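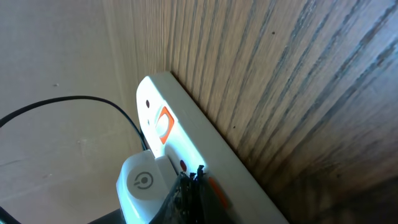

Figure 2. Gripper next to a plug with a power symbol, on a white power strip.

2. Planning your purchase

Please read this section before you place the order. It explains how to choose the arm package, what other costs to expect, and how to prepare the work place. If you already own a Munov arm and want only to add a gripper, go directly to step 5.

2.1 Decide the tasks first

1. Write down each task that you want the arm to do. Use one line for each task, for example "pull plug from power strip" or "press switch on strip".

2. For each task, measure the thickest object the fingers must hold. Plug housings are often thicker than people expect. Measure across the housing, not across the cord.

3. Measure the free space beside the object. A power strip pushed into a corner leaves room on one side only, and the fingers need to open before they close.

Note: Tasks with plugs and sockets need a wrist camera. The basic package does not include it – you must order it as a separate line.

2.2 Choose the package

4. Select one of the two packages:

Munov Start: arm, controller, table clamp, two flat fingers. List price 1,423.

Munov Work: arm, controller, table clamp, ridged fingers, wrist camera, calibration board. List price 3,832.

Prices are in US dollars, without tax and shipping. They are valid for orders received until the end of December.

5. If you choose Start and plan to add the camera later, ask your dealer for the combined price now. The camera needs a different wrist plate, and the plate cannot be returned after it was mounted.

6. Check that your present controller is version 18 or higher. Older controllers can move the arm but cannot read the camera.

2.3 Other costs to put in the budget

7. Add spare fingers. The rubber on ridged fingers wears with daily use. One spare set per arm is enough for the first year in most workshops.

8. Add practice objects. Buy power strips and plugs of the same type as in the real task. Keep them only for practice and mark them.

9. Add working hours. The first set-up with a new operator takes more than 30 hours, including training of one simple task. Many customers forget this line and then the project starts late.

10. Add a service contract if you need one. Nostier offers it in North America, Cadus in all other regions. The conditions are not the same, so please compare both the reply time and the parts list.

CAUTION: Practice plug tasks only with the strip disconnected from the wall outlet. The fingers contain metal parts. Do not put mains power on a practice strip, also not for a short test.

CAUTION: Keep loose cables out of the path of the arm. A cable which makes an arch above the table can catch on the wrist. Fix it flat before you start the program.

2.4 Send the order

11. Fill in the order form and attach your task list from step 1. Without the list we cannot check if the fingers are suitable.

12. Send both to Aarti Rastogi, order desk, or to your local Malik dealer. You receive a quote with delivery date – please check the wrist plate number on it before you sign.

Continue with section 3, Unpacking and mounting.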